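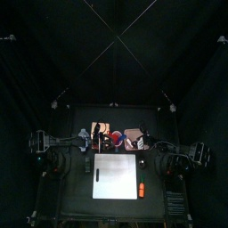 *Enceinte habillée de tissu noir, parois et plafond. Voir rubrique Aménagements textiles.*

# Liste de contrôle : prévention incendie et évacuation

Site : Kokascombe, bâtiment Lightfoot, rez-de-chaussée et étage
Contrôle : Malcolm Bunting
Période : mai
Cotation : C = conforme, NC = non conforme, OBS = observation sans réserve, SO = sans objet

Les locaux ont été parcourus dans l'ordre du plan affiché à l'entrée. La chaufferie relève d'un rapport séparé.

## Dégagements et issues

- [x] **Largeur libre des circulations (C).** Minimum relevé : 90 cm, au droit de l'armoire du couloir nord. Aucune marge à cet endroit ; ne rien ajouter.
- [x] **Issue de secours sud (C).** Ouverture par barre antipanique, effort normal, battant libre sur toute sa course.
- [ ] **Issue de secours nord (NC).** Deux palettes déposées côté extérieur. L'ouverture s'arrête avant l'angle prévu. Enlèvement demandé pendant la visite, fait non vérifié au départ.
- [x] **Escalier (C).** Main courante fixe, nez de marche en place. Éclairage du palier faible, à reprendre avec le lot électricité.
- [ ] **Porte coupe-feu de la réserve (NC).** Maintenue ouverte par une cale en bois. Le ferme-porte fonctionne une fois la cale retirée. Même remarque au contrôle précédent.

## Moyens d'extinction

- [x] **Extincteurs à poudre 6 kg (C).** Pression dans la plage, goupilles et plombs présents. Étiquettes de vérification lisibles.
- [ ] **Extincteur CO2 près du tableau général (NC).** Signalétique absente. L'appareil lui-même est en ordre.
- [x] **Accès aux appareils (C).**
- [ ] **Couverture antifeu, coin cuisine (OBS).** Fixée derrière la porte, invisible quand celle-ci est ouverte. Déplacer sur le mur opposé.

## Alarme et éclairage de sécurité

- [x] **Déclencheurs manuels (C).** Essai sur celui du hall : sirène audible dans tous les locaux du rez-de-chaussée.
- [ ] **Audibilité à l'étage (OBS).** Niveau faible dans la salle d'archives, porte fermée. Mesure acoustique à prévoir.
- [x] **Blocs autonomes (C).** Passage sur batterie correct à la coupure.
- [ ] **Registre de sécurité (NC).** L'essai mensuel n'est pas consigné pour avril. La page existe, la ligne est vide.

## Installations électriques

- [x] **Armoire 400 V (C).** Fermée à clé, schéma unifilaire dans la pochette, pas de stockage au pied.
- [ ] **Multiprises en cascade (NC).** Bureau de l'étage. Remplacer par un bloc unique raccordé à une prise murale.
- [x] **Différentiels (C).** Bouton test actionné, déclenchement immédiat.
- [ ] **Passage de câbles sous moquette (NC).** Salle de réunion. La gaine est écrasée à l'entrée de la pièce. Mettre hors service jusqu'à réfection.

## Aménagements textiles

- [ ] **Classement de réaction au feu des tissus tendus (NC).** Procès-verbal non présenté. Le fournisseur, Flondonska, peut fournir un duplicata sur demande écrite ; joindre la référence du lot.
- [ ] **Tissus en plafond (OBS).** Vérifier qu'aucun détecteur n'est masqué par l'habillage. Point non levé, plan de détection incomplet.
- [x] **Rideaux du hall (C).** Classement M1, étiquette cousue dans l'ourlet.
- [ ] **Traitement ignifuge (SO).** À reprendre si le procès-verbal reste introuvable.

## Stockage et propreté

- [x] **Produits inflammables (C).** Armoire ventilée, bac de rétention sec, inventaire à jour.
- [ ] **Cartons vides (NC).** Accumulation sous l'escalier. Évacuation à la charge de Lena, délai d'une semaine.
- [x] **Poubelles (C).** Modèle métallique à couvercle dans les bureaux.
- [ ] **Plans de travail (OBS).** Ranger le petit matériel et les accessoires en fin de poste, y compris les aliments factices. Les bacs doivent porter le nom du local.
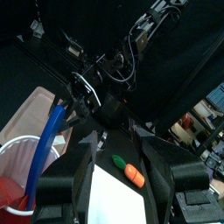 ## Suites à donner

Les points NC sont classés par urgence :

1. Issue nord : dégager et interdire le dépôt par un marquage au sol.
2. Gaine écrasée, salle de réunion : consignation du circuit, puis remplacement.
3. Porte de la réserve : retirer la cale. Si l'ouverture permanente est nécessaire à l'exploitation, étudier une ventouse asservie à l'alarme.
4. Procès-verbal des tissus : demande à envoyer, copie au registre.
5. Cartons, multiprises, signalétique CO2, registre : correction sans travaux.

Contre-visite à fixer après réception des justificatifs. Les observations ne font pas l'objet d'un délai et seront relues au prochain contrôle.

Visa : M. Bunting
Diffusion : Lena, registre de sécurité du site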